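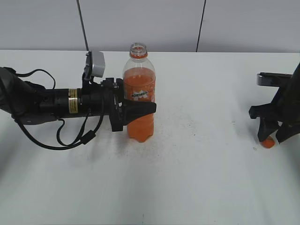 My little cousin asked me a great question last August. We were watching a soccer game on TV, the ball went in the net, everybody in my house screamed, and then the referee said it didn't count. "Why not?" she said. "It went in!"

The answer was offside, and I promised I'd explain it properly, so let's go!

Picture your team running at the other team's goal. Without an offside rule, your best kicker could stand next to the goalkeeper all day long, waiting for somebody to boot the ball up there. I tried this when I was eight, in the park in Dultstead, and I scored a lot and it was really boring for everyone else (my friend Irja went home).

So the rule says this. When a teammate passes the ball to you, look at where you are. Are you in the other team's half? Are you closer to their goal line than the ball is? And are you closer to it than the second-to-last player on their team? If it's yes to all of that, you're in an offside position. The last player is usually the goalkeeper, so most of the time you're really looking at one defender. Being level with that defender is fine.

Now the tricky bit – it's where you are when the ball is kicked that matters. You can be level with the defender, wait for the kick, then zoom past and get the ball all by yourself. Totally allowed! My coach, Alcides Cusi, used to yell "Wait, wait, GO!" and I always went on the second wait.

Your arms and hands don't count, by the way. Your head, body and feet do.

Just standing in an offside position isn't against the rules either. You only get in trouble if you join in, like by playing the ball or blocking the goalkeeper's view. Then the other team gets a free kick.

There are 3 times you can't be offside at all: when you get the ball straight from a throw-in, a corner kick or a goal kick.

Want to try it? Get 4 friends, make one of them the goalkeeper and one the defender, and practice timing your run. Take turns being the referee too, and bring a whistle if you've got one – a loud one!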